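Packing Cell Operator – Tunstall site

Jevton is hiring 3 operators for the bottle packing line at Tunstall. Since November, two-armed robots have been doing part of the hand packing, and the job has changed with them. We want people who can work beside a robot for a full shift and step in when it needs help.

The robot handles bottles. You handle the bags, the labels that come through crooked, and anything the hands can't pick up cleanly. You will also reset the table between runs and write down each stop in the Trarnen log.

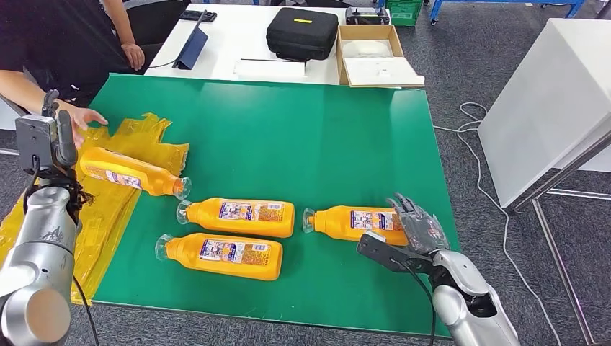

Each operator looks after 2 cells. There is less lifting than on the old line and more watching, and some people find that harder – please think about this before you apply. Packers already on site kept their grade and moved over after training. Output targets are set per cell and are not used to rate individual operators.

You need:
Packing or warehouse experience
Good eyesight, with glasses if you wear them
Willingness to work early and late shifts

No programming is required. Training is 210 hours, paid at the full rate, and takes place at our Bevovano building before you start at Tunstall.

Apply by December 25, 2020, quoting job number 812. Forms are at the Tunstall front desk or can be mailed to you on request.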